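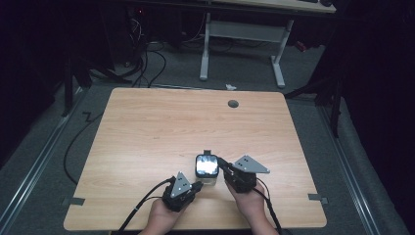
Results

In the Uibo district we received answers from 545 handball players, and 18 clubs sent us their registration lists. The lists show 1629 active players in the season which ended before our survey.

Girls under 14 are the group that grows most quickly — this was the same in Nendon and in Kardale. For adult women the picture is weaker. Only four clubs have a second women's team, and in Pradon the players must travel to another town for training.

Ona Raudsepp checked the lists for double names. We will present the final tables to the clubs in November.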